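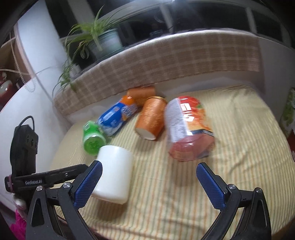 One reader wrote back after the last post that I was being unfair, that she had bought the Durnano sleep drops, slept better within the week, and didn't need a spreadsheet to tell her so. Maybe. Plenty of people sleep better the week after they decide to do something about their sleep, and the drops get the credit. If you're going to spend money on a herbal product, you can at least set things up so you have a chance of noticing when it does nothing.

I do it with a cheap notebook and a pen. It isn't a clinical trial and it won't prove much. It has stopped me from reordering two things I'd have sworn by.

## Before you open anything

Call your pharmacist and read them the ingredient list. Do this first if you take blood thinners, antidepressants, birth control, or anything for blood pressure or seizures, and also if you're pregnant or have surgery coming up. "Natural" on a label tells you nothing about whether it mixes with your pills. The clerk at the wellness shop isn't the person to ask, and neither am I.

Next, write down the one thing you want to change. "More energy" is no good. "Minutes until I fall asleep" is fine. So is "afternoons per week with a headache." If the product promises nine benefits, pick one and ignore the other eight.

Finally, decide what result would make you stop buying it. Put it in writing. My line for the Nigatu ginger capsules was three fewer headache afternoons over the trial, and I got one.

## Two weeks of nothing

Log your one thing for 15 days without taking the product. Most people skip this part, and without it the rest is mostly guesswork. Symptoms go up and down by themselves, and we tend to go shopping when they're at their worst. A bad stretch usually eases off no matter what you swallow.

Each evening, write:

- the number you picked
- coffee and alcohol, as cups and drinks
- anything odd (late night, cold coming on, fight with your sister)

Keep it to one line. I've seen downloadable wellness journals with 17 boxes to fill in per day, including moon phase. You'll quit that by the weekend.

## Then the product

Take it as the label says for the same number of days, and log the same way. Don't start anything else. No new pillow, no cutting out sugar, no second bottle from the same shelf. I know it's tempting to do it all at once - the Milska "reset bundle" is built around exactly that, with five products started on the same morning. If you feel better, you won't know which one to thank, so you'll reorder all five.

Don't look back at the earlier pages while you're in the middle of it. I clip mine shut.

If you get a rash, stomach trouble, a racing heart, or yellowing skin or eyes, stop and call a doctor. Some sellers will tell you it's your body "clearing toxins." Ask them which toxins and see how long the answer gets.

## Adding it up

Average the first stretch, average the second, compare them with the line you wrote down. If you didn't reach it, you didn't reach it. Moving the line afterward is cheating and I've done it.

If you did reach it, stop taking the product for another two weeks and keep logging, unless your doctor wants you to stay on it. Does the problem come back? Then start again and see if it improves a second time. One good stretch could be luck. Two is more interesting, though you still knew what you were taking, and expecting to feel better does a lot of work by itself.

## What it costs to skip all this

A bottle that lasts 60 days looks cheap at the checkout. Auto-ship is where the money goes. A woman at the Tiltville library talk last December said she'd added up some 3000 dollars over the years on powders and drops, and she couldn't name one she would buy again. Turn auto-ship off before you start the trial, and take a screenshot of the confirmation page.

Bring the notebook to your next checkup too. Your doctor should know what you've been taking, including the things you quit.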